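Laundry trial stopped after dropped grip at Skelbridge

The hanging trial at Skelbridge was paused in March after the arm let go of a garment without being told to. Nothing was broken and no one was near the rail, but a release with no command behind it counts as a safety fault under our rules, so the cell stayed off until we had gone through the logs.

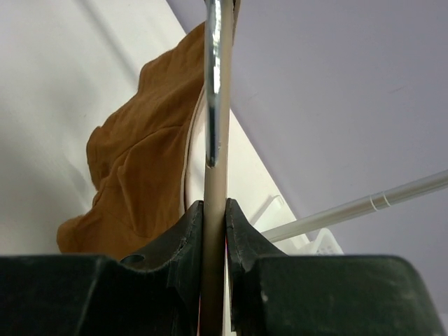
The fault came on run 366 and again on run 371. Both times the motor current dipped for a moment and the controller read this as an empty hand. Wear on the fingertips makes such a dip more likely, and ours have had plenty of use: the edges that close on the shaft of the hanger are chipped and scuffed, and one tip has begun to fray. Marjatta Väisänen has set a limit of 100 runs per pair from now on, with a check by hand before each session.

Tremblay, who supply the controller, have sent new settings. The arm must now see a low reading for longer before it decides that it is holding nothing, and it stops where it is — it no longer opens.

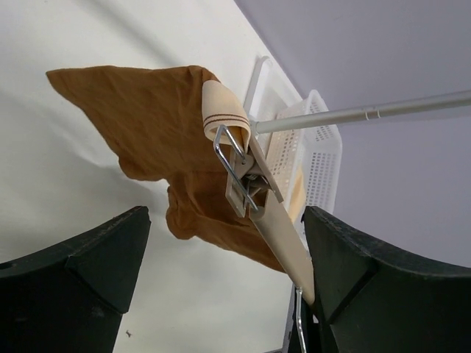
Small items are the next worry. The Lalavora software was taught mostly on shirts, and it does badly with anything held at one point only. A piece gripped by its cream cuff in a sprung clip, with the rest hanging in folds, gives the fingers very little to aim at besides wire and soft cloth. Until the new settings have been through 13 clean sessions, clipped items will be run at low speed with someone at the stop button. The Skestuscombe team have agreed to do the same.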